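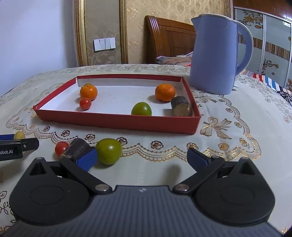

4.2 Warnkette und Räumungsverhalten

Auswertung der Sturmflutwarnungen für Wedthorpe, Saison bis Oktober. Grundlage: 698 Haushalte im Deichvorland, davon 310 mit ausgefülltem Fragebogen (Rücklauf schwankt stark nach Straßenzug, siehe Anhang B). Erhebung durch Prins und Willems, Codierung Retamal.

Befund vorweg: die Warnstufe allein erklärt wenig. Bei Stufe 3 blieben viele Haushalte im Haus, obwohl die SMS über Lurima rechtzeitig rausging. Median zwischen Versand und erstem Öffnen: 20 Minuten. Nachts länger, Werte dazu noch nicht bereinigt.

Stärker wirkt die Vorerfahrung. Wer frühere Räumungen als unnötig erlebt hat, wartet ab. Ähnlich schon Tkachenko und Nijs für Binnenhochwasser, dort allerdings andere Vorwarnzeiten, Vergleich also nur bedingt zuläsig. Haustiere wurden in den Freitexten oft genannt, ebenso die Sorge um Einbruch.

Abb. 3: Greifwerkzeug mit blauen Fingerauflagen, dunkler Holzblock an der linken Auflage.

Offen bleibt die Rolle der Herabstufung. Nach der Korrektur am Nachmittag kehrten einzelne Familien zurück, während der Pegel Mertens weiter stieg. Zeitpunkt der Rückkehr nur aus Selbstauskunft. Die Windkategorie wurde dabei offenbar als Maß für die Flutgefahr gelesen, was so nicht stimmt; der Warntext trennte beides erst im im zweiten Absatz. Modell mit Interaktionsterm siehe 4.3.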